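Last updated: March

Product Review: Fernska Small Support Roll
Reading Room Furnishings, Ronis Library Service

The Fernska roll is a small stuffed support sold by Orov for use under the wrist, the neck or the spine of an open book. The Library Service bought a quantity for the Ruddock reading room and has now completed a review of the item in daily use. The findings below are intended for branches considering a similar purchase.

Comfort and support
The roll holds its shape well under light loads. Readers working with medium-sized volumes found that two rolls, one under each board, kept the book at a comfortable angle. Heavier volumes of more than 700 pages flattened the filling within an hour, and the larger foam wedges remain the better choice for these. As a wrist support at the catalog desks the roll performed less well. It moves forward on smooth surfaces, and staff generally set it aside.

Care
The supplier recommends hand washing in cool water and drying flat. Rolls treated in this way were fit for use again after two days. One batch was machine washed at 60 degrees in error; the filling gathered at one end and the batch was withdrawn. The washing instructions are printed on the outer packaging only, and branches should keep a copy near the laundry area.

Appearance and storage
The roll is offered in brown and in gray. The Service chose brown, which suits the reading room tables and does not readily show marks. The rolls take up little space - a single shelf holds the full supply for a room of this size.
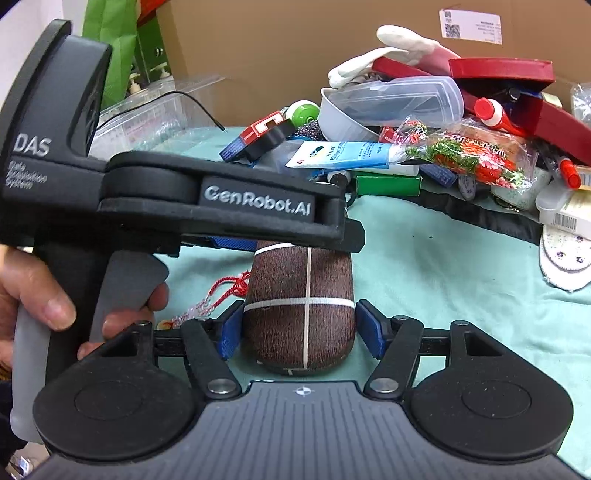

The roll in brown, rounded end.

Value
The price is reasonable for an item of this kind, although Orov does not sell the rolls singly and the smallest pack contains three. Replacement covers are not available.

Recommendation
Suitable for reading rooms with small and medium-sized volumes. Not recommended as a wrist support. Overall rating: 3 out of 5.

Contact Ronis Library Service | Copyright Ronis Library Service | Back to top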